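Section 7: Listing a Vacant Office Suite for Lease

Read this section before creating a listing in Ilura. Only users with the Leasing Coordinator role may publish a suite. Requests for access should be sent to Perla Aguirre, Property Systems, Wilus.

Before you begin

Have the signed landlord authority, the current floor plan and the measured area of the suite at hand. Areas must be entered in square metres. Plans dated before August last year used the former common-area method and must be remeasured.

Creating the listing

1. Open the building record and select Suites.
2. Choose the vacant suite and select New Listing.
3. Enter the net rent, the outgoings and the date of availability.
4. Select the lease type. For a sublease, also enter the name of the head tenant and the expiry date of the head lease.
5. Attach the floor plan and the landlord authority.
6. Select Save as Draft.

Note: A draft is held for 30 days. After that period it is removed and the details must be entered again.

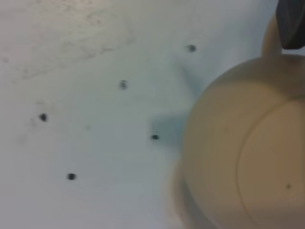

Parking stalls are listed separately from the suite. Where stalls are included in the rent, enter them under Inclusions and leave the monthly stall rate blank.

Publishing

7. Open the draft and select Check Listing. Fields shown in red must be corrected.
8. Select Send for Approval. The building manager will normally respond within 2 business days.
9. Once approval is received, select Publish.

Caution: Do not publish a suite while an offer is under review. A published listing is sent to all outside brokers on the mailing list and cannot be recalled.

Caution: Changing the rent on a published listing cancels its approval. Repeat steps 7 to 9.

Withdrawing a listing

Select Withdraw and choose a reason from the menu. Enquiries already received remain in the building record. For buildings managed by Sestus, notify Emiliano Quezada in writing on the same day.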